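Emindale Guest Rooms: progress report to the Hsiao Fund
October 2020

We are two rooms further along than we hoped to be when we last wrote in July, and the whole house feels different for it! Thank you again for the grant. It has gone a long way in a building this old.

The big job over the summer was the plumbing on the upper floor. Wen-hsiung Yip and his crew replaced 304 feet of pipe, most of it behind the back stairs, and the water pressure in the far bathroom is finally something we can be proud of. They also found an old leak under the linen closet, so we had the floor there opened up and repaired while the tools were out. That added 19 days to the schedule. The families waiting to stay with us while a relative is at the hospital in Dirneck were very patient, and we made up part of the delay by painting in the evenings.

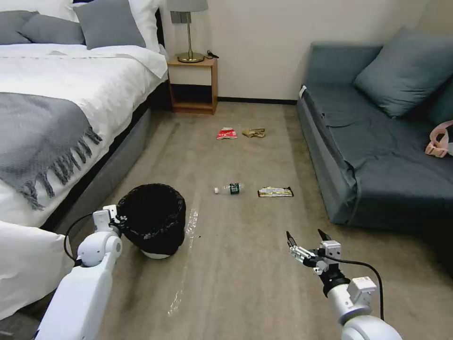 Guest bedroom with gray throw and bedside lamp

Bookings have picked up quickly. Cremilda Bezerra now runs the front desk and has moved us from the paper book to a shared calendar, which the hospital's social work office can see too – a huge help when a family needs a bed the same night. Several guests have written to say how well they slept, and one mother stayed long enough to plant tulips by the porch.

On the money side, we have spent more than $4,000 on the floor repair, all of it from the reserve line you approved. The heating quote from Trorkia came in under budget, and we would like to move the difference to the laundry room, where both dryers are on their last legs. Please let us know if you need a separate request for that.

Next up are the porch ramp and the new fire doors. The ramp drawings are with the town now, and Cremilda will send you a copy as soon as they are stamped.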